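Godance Is Coming Back For One More Season And I Am Not Okay

I had my coffee in one hand and my phone in the other when the news popped up, and I nearly lost both. Godance, the small-town dance drama that ate up every one of my evenings last winter, has been picked up for another season!

If you missed it the first time (how?), the show follows a bunch of kids at a run-down ballroom school in a made-up mill town called Menzies. The streaming service Drima put out the first season in February without much noise, and I only clicked on it because the thumbnail had a girl in a sequined jacket crying in a parking lot. Six episodes later it was two in the morning and I was the one crying.

Drima shared the renewal in a short post on its site in May 2024, and there's a little more in it than the usual "we're thrilled" stuff. Season two will also run six episodes, which I have feelings about. I wanted ten. I would have taken eight. But the first season never dragged, so I'm trying to be a grown-up here.

The whole main cast is signed on, including the actor who plays the grumpy accordion player upstairs, and that was my biggest worry, because he spent most of the finale packing a suitcase. The post says the story picks up the morning after the regional contest, so we should finally find out what was in the envelope. My money is still on the deed to the school. My sister says it's a love letter and we have stopped discussing it at dinner.

The part that got me most excited is the open casting call. They want up to 3000 extras for one giant street dance, and you don't need any training at all. They're asking for all ages and "all levels of rhythm," so I do technically qualify. When the first season did a call like this for the gym scene, 748 people got in, and you can tell they were having a ball. There's a man in a green sweater at the back who is half a beat behind for the entire number and I love him with my whole heart.

Filming moves this time, too. The old school building they used was a real one and it's been sold, so the production company, Gomular, is rebuilding the inside of it on a soundstage. I'm a bit nervous about that. So much of the charm was in that squeaky floor and the awful yellow light in the hallway, and I don't know how you fake a squeak. The company says the same floorboards are going into the new set, though, and the mirror with the crack in it is making the trip as well.
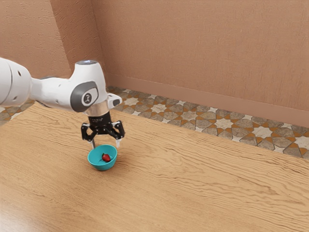

Now for the bad news, there's no release date. Nothing, not even a season of the year. The post only says cameras roll "once the weather is on our side," and with an outdoor dance that size I guess that makes sense, but it's going to be a long wait for those of us who have already watched the finale more times than we'd like to admit.

There's also no word on the music. The first season's theme song was stuck in my head so badly that I hummed it through a dentist appointment, and I really hope they leave it alone. A new verse would be fine. A remix would not.

The casting form goes up on Drima's site next month and asks for a photo, your shoe size and a clip of you dancing for 30 seconds in your own kitchen. I've started moving the chairs out of mine.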